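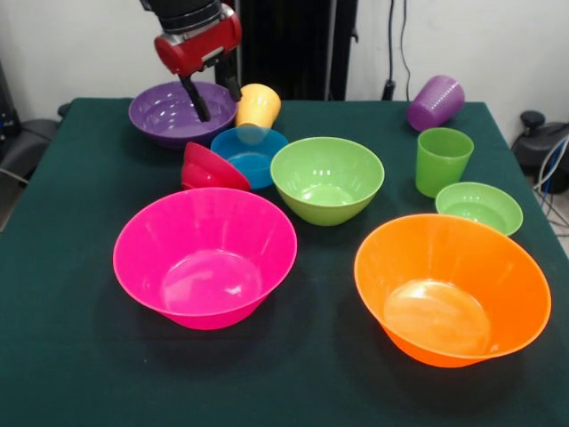

Bayram community tableware project
Progress report to the Kitard Fund
Jun 16, 2025

Dear Knut,

Well, we have bowls! When I last wrote to you I was still haggling over delivery and fretting about whether anyone would want plastic tableware in the first place. I'm happy to say both worries have gone, though I've got a couple of new ones for you further down.

The first batch is bright, which was what the families asked for. The bowls come in purple, blue, red, green, pink and orange, and the cups in yellow, green and purple. I did wonder if it would all look a bit much on one table, but on the dark green cloth the colours look lovely, and Canan has already claimed the cloth for every lunch from now until Christmas. The large pink and orange bowls are the ones everybody goes for first. They're a good size for salad or bread in the middle of a table, and the little blue one is just right for a small child's yoghurt.

What we've spent

Of the 3,249 you gave us for this stage, 1,581 has gone so far. That covers the bowls and cups, the cloth, two lidded crates to keep everything in, and the hire of the kitchen at Birum for the spring lunches. Loïc has all the receipts in a folder and will send you scans (he's promised, and I've written it on his calendar myself). The rest is set aside for the summer sessions and a second order.

How the lunches are going

We've now held 13 lunches, and the last one had over 40 people, our best yet. We eat at long tables, everyone serves themselves from the big bowls, and the children lay the places. Doğukan has turned the laying and clearing into a game, with small bowls going inside big ones and cups stacked by colour, and clearing up takes half the time it did in March. I was sceptical, I'll admit it!

A few things we've learned along the way. The tall cups tip over easily when small hands are reaching across the table, so for the under-fives we'd like something shorter and wider. The large bowls are a joy but they take up a lot of the drying rack. And we could do with more cups generally, as people tend to take one for water and another for juice and then lose track of both.

What's late

The recipe cards. They should have been with you by now and they aren't, and that's down to me. Doğukan's lentil soup and Canan's cucumber salad are written up and tested, but the other cards are still scribbles in my notebook. I'd like to move the deadline to the end of August if you can live with that.

Next

We'd like to place the second order with Vunoseo before the holidays, mostly cups plus a few more of the small bowls. Could you let me know whether we need three quotes for that, or whether the one from last time still stands? We're also talking to Birum about a cupboard with a lock, so we can stop carrying crates up and down the stairs.

Do come and eat with us if you're passing. There'll be soup.

All the best,
Wiebke Pfeiffer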